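Chapter 4

Clearing a Shared Table 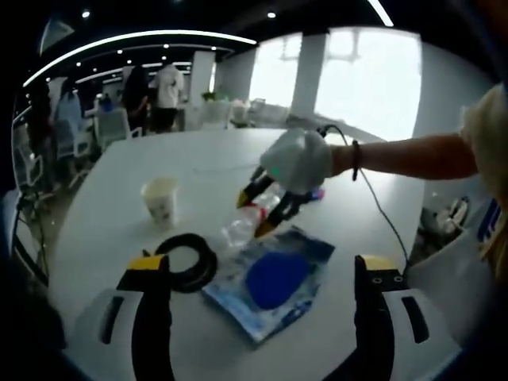
Who should clear a shared table, the last person to use it or the next person to need it?
The last person to use it should, because they know which things are finished with and which are still wanted. The next person can only guess, and guessing is how useful things end up in the bin.

I have put that question at the head of the chapter because it is the one I am asked most often when I teach this part of the course, and because the answer sounds so simple that students tend to write it down and turn the page. Please don't turn the page just yet! There is a good deal folded up inside it, and the rest of the chapter is really an unfolding.

In Chapter 3 we looked at cupboards and shelves, which are places where things are meant to stay. A table is a different sort of place altogether. Things come to a table in order to be used, and then, if all goes well, they leave again. A cupboard that is full is doing its job. A table that is full has stopped doing its job, and somebody will shortly be standing beside it with a tray in both hands, looking for a corner to put it down on.

The round table in our opening picture is a very ordinary case. There is a coil of black cable on it, a paper cup, a crumpled plastic package in blue and white with a round, deep blue, sponge-like disc on top, and, held just above them, a clear bottle with a bright cap. You could find much the same collection in any staff room, student kitchen or workshop in the country, and I dare say you could find it on the table nearest to you as you read. None of these things is a nuisance by itself. What makes them worth a chapter is that each one has to go somewhere different, and a person clearing up has to make a fresh decision for every single one.

4.1 What this chapter covers

We shall begin with the decisions, since they take far more of your time than the carrying does. After that we shall look at the order of work, and at the particular troubles of round tables, which have a character of their own. The second half of the chapter deals with agreements between people who share a room, and there you will meet the long case study from the Zirnholm building, which some of you may remember from the introduction.

By the time you reach the exercises you should be able to look over a table before touching it, sort what you see by where it will end up, and clear it in one pass without putting anything down twice. You should also be able to write a short table agreement that other people will keep to, and this second skill is a good deal harder than the first.

4.2 Words you will need

Some of the words in this chapter are everyday ones used in a slightly narrower way, so let us settle them now.

Resident: a thing that lives on the table. A salt pot may be a resident, or a lamp, or a pot of pens. Most tables can bear one or two.

Visitor: a thing that has come to the table to be used and has a home elsewhere. Cables are nearly always visitors, and so are scissors, tape, mugs and library books.

Leaving: a thing whose use is over. An empty wrapper is a leaving, and so is a paper cup with nothing in it.

Orphan: a thing that has neither a home nor a known owner. We shall spend the whole of section 4.6 on orphans, poor things.

You will notice that the same object can change from one kind to another during a single afternoon. A paper cup is a visitor while somebody is drinking from it and a leaving once it has been emptied, and from across the room the two look exactly alike. This is why I ask students to look inside every cup before they pick it up. I once watched a perfectly careful young man tip most of a cup of tea down his own sleeve because he had decided from the doorway that it was empty.

4.3 Looking before lifting

Apostolos Balaskas, who taught me most of what I know about running a shared room, used to make his trainees stand with their hands behind their backs for 15 seconds before they were allowed to touch anything. We thought this very silly at the time. We were young and quick and we wanted to get on. But he was quite right, and I have made my own students do it ever since, and they think me very silly in their turn.

The point of standing still is to group things by destination. If you begin with whatever is nearest, you will pick up a cup, walk to the bin, come back, pick up a cable, walk to the drawer, come back, find a second cup underneath a newspaper, and walk to the bin again. A table with only a few things on it can be turned into a brisk country walk in this fashion. If you have looked first, you know that both cups go together, and that the newspaper has to be moved before you can be sure there isn't a third.

Pay special attention to anything lying on top of something else. A stack hides its lower half, and people are apt to treat the whole pile as one object and send it all the same way. Something soft resting on a plastic package is a good example. The package may well be rubbish and the thing on top may well be wanted, or the other way about, and there may be something still inside the package as well. Lift the upper thing, set it to one side, and only then make up your mind about the lower. Crumpled bags deserve a gentle squeeze before they are thrown away — I have rescued a door key, a set of earrings and one very important receipt by this method.

Bottles come next. A bottle lying on its side will roll if it is given half a chance, so it makes sense to deal with it early on, before you begin leaning across the table for other things. Check that the cap is tight before you tilt it. If you don't know what a bottle holds and there is no label to tell you, treat it as a visitor and ask about it. Never pour an unknown liquid down a kitchen sink to save yourself a conversation.

Cables should be coiled before they travel. A loose cable picked up by its middle will sweep the table with both its ends, and paper cups are the usual victims. Lay it in easy loops, let it follow the curve it wants to follow, and fasten it if you have a tie to hand. If it is already coiled, slide one hand flat underneath and lift the whole coil together. Where a cable is still in use and runs down over the edge of the table, leave it where it is, and find out what is on the other end before you so much as nudge it.

4.4 The trouble with round tables

I am very fond of round tables. They are sociable, they have no corners to catch your hip on, and nobody has to sit at the end. For all that, they are harder to keep clear than square ones, and it is worth understanding why.

A square table has sides, and the people who use it soon come to think of a side as theirs. It also has corners, where a small pile can sit for an hour or two without getting in anybody's way. A round table has neither. Things drift inwards, because the middle seems to belong to everyone, and the middle is the very part that is hardest to reach and hardest to wipe. At Zirnholm we had a large round table with so wide a top that the centre could only be reached by kneeling on a chair, and the things that collected there had a settled, historical look about them.

The remedy is to work from the rim. Clear a strip along the edge in front of you, then move one place to your left and do the same again, carrying on until you are back where you started. Now do the middle, with the whole rim free for your forearms. Wipe in the opposite order, centre first and edge last, so that the crumbs travel outwards into your hand. Students who try this on a white table-top are usually pleased with it, as white shows every ring and smear and so shows just as plainly when they have gone.

4.5 Before you read on

Choose a table that you share with at least one other person. It can be at home, at college or at work, and it needn't be an especially bad one. Look at it at the same time on several different days, late afternoon being the most instructive, and write down what is there under the four headings given in 4.2. Don't tidy it first, please, and don't mention to the others what you are doing, or you will find yourself recording their best behaviour.

We use cookies to remember your place in the chapter and to help us improve our online readers. By continuing to read you agree to their use. Accept all | Manage settings

Keep your lists somewhere safe. You will need them in section 4.6, when we come to the orphans, and again in the exercises, where I shall ask you to draw a plan of the room and mark the home of each visitor on it. If you find that a thing has no home to mark, put a small circle beside its name and carry on to the next.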